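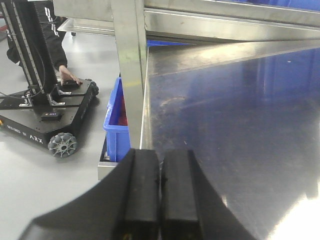
Vsevolod Kobzar wrote: The blue bins behind the steel table are jamming again. You pull one out, it comes halfway, then it thinks about it. I've wiped the tabletop twice and it still looks like somebody ate lunch off it, but I accept that's a separate ticket.

Status: Open
Opened: 22 July 2020
Site: Edevport, packing room
Assigned to: Nives Cirillo
Related: 1,492 (bins jamming, closed), 1,582 (cart wanders, merged into this one)

Nives Cirillo
Separate ticket, yes. Please don't open it.
Which bins are jamming? All of them, or the ones on the shelf edge next to the table leg? When we closed 1,492 the fix was "push harder," and I'd like to do better this time.

Vsevolod Kobzar
Mostly the ones by the leg. Top row of the cart is fine. Middle shelf is fine if you're patient and come at it straight.

Nives Cirillo
Are they all the same bin?

Vsevolod Kobzar
They're all blue.

Nives Cirillo
Okay. Turn one over and read me the number on the base.

Vsevolod Kobzar
Two different numbers. Half say 300 and half don't say anything.

Lino D'Amico
The blank ones came up from Fernetti in January when they cleared their back room. Same color, same ribs on the side, and the rim is a hair wider. I said so at the time. I have the email if anyone would enjoy it.

Nives Cirillo
No one would. So the wide ones catch on the upright and the narrow ones don't. Vsevolod, can you try a swap before we start blaming the frame?

Step 1. Sort the bins
Empty everything first. Anything red goes to Vira Symonenko's desk, she's waiting on it. Turn the bins over and make two stacks. Numbered bins go by the table leg. Blank ones go on the cart, where there's room to be wide.

Result (Vsevolod): Done. Numbered bins slide by the leg. I did it five times for the pleasure of it.

Step 2. Put the cart back where it belongs
This is the 1,582 part. The cart is on casters and it likes to travel, and when it travels it ends up close enough to the table that nobody can pull a bin out in a straight line. Its home is on its own side of the yellow floor line, with a 60 cm gap to the table. Lock the casters with your foot. If a lock won't go down, don't stamp on it – write down which corner.

Result (Vsevolod): Three lock. Back left doesn't. I may have stamped on it a little.

Result (Vira Symonenko): Red things received. There was also a sandwich wrapper in one of the bins, which I have not logged.

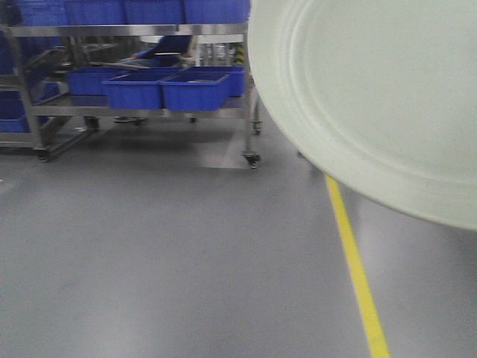
Step 3. Replace the back left caster
Sartori has spares in a drawer marked "misc." Bins off before the cart gets tipped, please, including the small stuff lying in the bottom of them. Last time we skipped that and spent the rest of the shift under the shelving.

Result (Lino D'Amico): Caster fitted. It locks. It also squeaks, but only when the cart moves, so I'm calling it an alarm.

Nives Cirillo
Leaving this open for a week. Pierina Fabbri wants labels on the blank bins so they don't migrate back to the table. Blue labels are not acceptable, Lino.

Lino D'Amico
Already printed.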